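Hulirance、手持ち式グリッパー「Fogh」の保守手順を改訂　パッド交換と開閉基準の再設定を一つの作業に統合

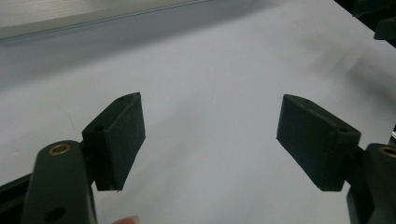 手持ち式グリッパーの把持部。左右の指の内側にパッドが向かい合い、指の上端に真鍮色のリングが付く

Hulirance（ハリランス）は、動作教示用の手持ち式グリッパー「Fogh（フォグ）」について、把持部の保守手順書を改訂し、5月から適用を開始しました。改訂版では、これまで別の手順書に分かれていたパッドの交換、指の回動部の点検、開閉基準の再設定を一続きの作業としてまとめています。対象は現行のFogh全機で、機体側の改造や部品の追加購入は必要ありません。

改訂版はHenton（ヘントン）の保守拠点で先行して運用し、作業時間と再設定後の測定値のばらつきを確認したうえで、導入先への配布を決定しました。

■ 改訂の背景

Foghは、作業者が手に持って対象物をつかみ、その動作をカメラと開度の記録として残すための器具です。記録はロボット側のグリッパーの制御に用いられます。把持部は左右一対の指と、その内側に取り付けたパッドで構成され、カメラは把持部を手前側から見る位置に固定されています。

開度の値は、パッド同士が接触した位置を閉端、指が機械的な止まりに達した位置を開端として算出します。パッドの表面が摩耗した場合や、取り付け角度が変わった場合には、閉端の位置がずれます。従来の手順ではパッドの交換と開閉基準の再設定が別の文書に記載されており、交換のみを行って再設定を翌日以降に回す例がありました。その間に取得した記録は、開度に一定の偏りを含みます。

Hentonの拠点で過去の保守記録を調べたところ、再設定の遅れを理由に開度を補正した記録が2691件ありました。補正は後処理で行えますが、交換した時刻が保守票に残っていない機体では、どの記録から補正を適用するかを個別に判定しなければなりません。今回の改訂は、この判定作業をなくすことを主な目的としています。

■ 改訂の内容

1. 作業単位の統合

パッドの取り外しから開閉基準の保存までを一つの作業単位とし、途中で機体を使用に戻すことを禁止しました。保守票も一枚に統合し、基準値の保存時刻が空欄のままでは完了処理ができない書式に変更しています。作業を中断する場合は、機体に「保守中」の札を付け、保管棚の所定の段に戻します。再開時は、中断した項目の先頭からやり直します。

標準作業時間は一機あたり30分です。旧手順では交換と再設定の合計時間を規定していなかったため、短縮率は算出していません。

2. 左右同時交換の原則

パッドは左右を同時に交換します。片側だけに欠けや毛羽立ちがある場合も同様です。片側のみの交換は、新旧のパッドで厚みに差が生じ、閉端での接触位置が中央から外れる原因となっていました。取り外したパッドは左右の別を袋に記入し、保守票の控えとともに次回の交換まで保管します。

パッドの縁に生じる軽度のほつれは、把持面に達していなければ使用を継続できます。判定には手順書に添付した見本写真を用い、見本の上限に近いものは交換対象とします。表面に付着した糸くずや粉は、乾いた刷毛で手前から先端に向かって払います。溶剤と粘着テープは使用しません。

3. 回動部の点検

指の上端にあるリングの周囲を目視で点検し、異物の噛み込み、リングの浮き、指の樹脂部分の割れを確認します。続いて、片手で本体を支え、もう一方の手で指を軽く左右に振り、がたつきの有無を調べます。がたつきを感じた場合は、パッドの取り付けに進まず、機体を拠点に送付してください。導入先での回動部の分解は、従来どおり保証の対象外です。

潤滑剤の塗布は手順から削除しました。旧版では少量の塗布を認めていましたが、余剰分がパッドに移り、把持面の摩擦が変わる事例が報告されていました。すでに塗布した機体については、次回の保守の際に不織布で拭き取り、保守票の備考欄にその旨を記入します。

4. パッドの角度確認

取り付け後、本体を白色の無地の作業面に向け、カメラの映像で左右のパッドの傾きを比較します。指を開いた状態では左右のパッドの先端側が手元側より近くなりますが、左右の傾きはそろっている必要があります。背景を無地とするのは、暗色のパッドの輪郭を映像上で抽出しやすくするためです。

確認には、付属ソフトウェア「Brilside（ブリルサイド）」の角度表示画面を使用します。画面は左右それぞれの輪郭線と、その差を表示します。差が許容範囲に入らない場合は固定ねじを一度緩め、パッドを指の当たり面に押し付けながら締め直します。締め直しは二回までとし、それでも範囲に入らないときは、パッドを別の個体に替えて最初から行います。

作業面に強い影があると、輪郭の抽出が影の境界に引かれることがあります。照明の位置を変えるか、本体の向きを少し変えて、輪郭線がパッドの縁に重なることを確認してから値を読み取ってください。指先や工具が映像に入っていても、パッドの輪郭に掛かっていなければ測定には影響しません。

5. 開閉基準の再設定

角度確認の後、続けて基準の再設定を行います。開閉を20回繰り返し、その都度、閉端と開端の値をBrilsideに取り込みます。開閉は一定の速さで行い、閉端ではパッド同士が接触したところで止めます。強く握り込むとパッドが圧縮され、閉端の値が実際の接触位置より内側に寄ります。

取り込みが終わると、閉端と開端の代表値、およびばらつきが表示されます。ばらつきが規定値を超えた場合、保存ボタンは有効になりません。この場合は原因を問わず取り込みをすべて破棄し、同じ回数をやり直します。一部の値だけを除外して保存する機能は、今回の改訂に合わせて廃止しました。

保存した基準値には時刻と機体番号が付与され、以後の記録に自動的に紐付けられます。旧い基準値は上書きされず、履歴として残ります。

■ 先行運用の結果

Hentonの拠点では、使用頻度の異なる9機を選び、改訂版の手順で保守を行いました。作業は把持部の保守経験がある担当者と、経験のない担当者の双方が実施しています。全機で基準値の保存まで完了し、再設定の遅れによる補正を要する記録は、先行運用の期間中に発生しませんでした。

経験のない担当者の作業では、角度確認での締め直しが多くなる傾向がありました。固定ねじを最後まで締めてから角度を見ていたことが主な要因であり、配布版の手順書では、仮締めの状態で一度映像を確認し、その後に本締めを行う順序を図で示しています。また、開閉の速さが一定にならず取り込みをやり直した例があったため、Brilsideに速さの目安を示す表示を加えました。

このほか、保守票の機体番号欄が小さく記入しにくいという指摘があり、欄の幅を広げました。保守票の用紙寸法に変更はありません。

■ 保守技術担当のコメント

Hulirance 保守技術担当　ムダッサル・ミンハス（Mudassar Minhas）

「パッドの交換そのものは難しい作業ではありません。問題になっていたのは、交換した機体がそのまま棚に戻り、次の使用者が基準の古さに気付かないまま記録を始めてしまうことでした。今回は手順書の文章よりも、保守票と保存操作の関係を先に見直しています。導入先で独自の点検表をお使いの場合は、基準値の保存時刻の欄を必ず設けてください。回動部のがたつきについては、現時点で手の感触に頼る判定が残っています。数値で判定する方法を検討していますが、時期は未定です。」

■ 導入先での対応

現在Foghを使用している導入先には、改訂版の手順書と新しい保守票を電子ファイルで順次送付します。受領後は旧版を廃棄し、次回の保守から改訂版を適用してください。前回の交換後に再設定を行っていない機体がある場合は、定期保守の時期を待たず、項目4と項目5を実施してください。

Brilsideは、起動時に表示される案内に従って更新します。更新前に保存した基準値は引き継がれます。更新していない環境では角度表示画面の配置が手順書の図と異なり、速さの目安も表示されません。

交換用パッドは従来品と同一です。手元の在庫はそのまま使用できますが、左右で製造ロットが異なる組み合わせは避けてください。ロット記号は包装袋に印字されています。袋から出した状態で保管しているパッドは、ロットの照合ができないため、練習用に転用するか廃棄してください。

希望する導入先には、オンラインでの作業説明を実施します。説明は交換から保存までを通しで行うもので、所要時間は質疑を除き標準作業時間に準じます。参加者は手元に機体、交換用パッド一組、付属の工具、白色の作業面を用意してください。

■ 適用範囲と注意事項

・対象は手持ち式のFoghです。ロボットに取り付けて使用するグリッパーには、別の保守手順書を適用します。
・カメラの交換または取り付け位置の変更を行った場合は、本手順の前にカメラの校正を完了してください。
・他社製または自作のパッドを取り付けた機体では、Brilsideの角度判定は保証されません。
・過去の記録に対する開度の補正は、引き続き従来の後処理で行います。改訂版の適用によって過去の記録が変更されることはありません。

■ 会社概要

Huliranceは、動作教示用の把持器具と、その記録を管理するソフトウェアの設計、製造、保守を行っています。Hentonに保守拠点を置き、機体の修理、校正、交換部品の供給を担当しています。

■ 本件に関する問い合わせ先

Hulirance　Henton保守拠点　Fogh保守手順担当
お問い合わせの際は、機体番号と、直近の保守票に記載された基準値の保存時刻をお知らせください。修理の依頼は、機体に同梱の送付票をご利用ください。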